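I'm hiring! I look after the planning code at Flellix, and I'd love a second pair of hands on it — mostly grasp planning in simulation, with 664 household tasks so far and plenty of them failing in odd ways.

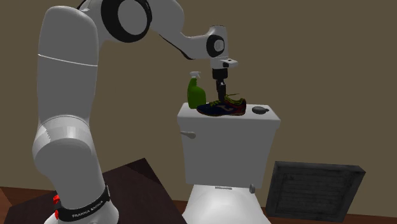
Nutska wrote on our careers page to ask if you need a robotics degree. You don't! Decent Python and some patience with collision checking will do. It's 20 hours a week, from June, and you can work from home.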